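MEDIA LAW AND ETHICS
Handout 4: Paternity claims, family sources and the celebrity page
Instructor: Hoi-yan Hsieh
Revised 30/04/2020

1. Scope

This handout covers the reporting of disputed parentage where at least one party is a public figure. Defamation was covered in Handout 2 and is assumed. Court reporting restrictions are left for the August session.

2. Terms

Claimant: the person who says that he or she is the parent, or that someone else is.
Subject: the person whose parentage is in question. The subject may be a minor, which changes most of what follows.
Family source: a relative who speaks to a reporter, on or off the record. A family source is a party to the story and should be treated as one.

3. What counts as confirmation

A statement by the claimant confirms only that the claim was made. A second relative repeating it adds little if both heard it from the same person. A birth certificate shows who was registered as a parent, and registration can be wrong. A laboratory report is stronger, but the reporter needs to know who ordered the test, whose samples were used and how they were collected. A photograph of a report, sent by phone, should be checked with the laboratory where the law allows.
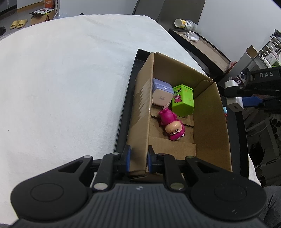
Resemblance is not evidence. Side-by-side portraits of claimant and subject suggest a conclusion to the reader without stating it, and a court may read the page as a whole. Captions and headlines are part of the page.

4. Case for discussion: the Letham story

The Berndale paper ran a front-page item saying that a singer, Letham, was the father of a child living in Jestport. The source was the child's aunt. Letham's agent, Leung, was called 9 minutes before the page closed and did not pick up. The item said that Letham "could not be reached."

The aunt withdrew her account the next day. The paper removed the item from its site and printed a correction of two sentences on an inside page. It received 183 complaints, most of them about the use of the child's first name and school. 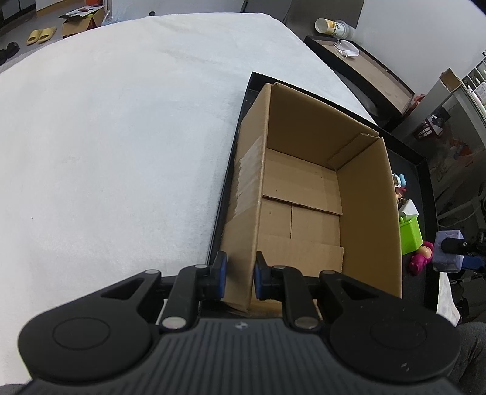 Points to prepare:

Whether the call to Leung was a fair opportunity to reply. Consider the time allowed and the channel used.
Whether the child's name was needed for any version of the story.
Whether the correction matched the original in placement.
Whether removing the item without a note on the page was adequate.

5. Reading

Course reader, section 9. Bring a written answer to the first point, one page, typed. Late answers are marked but not discussed.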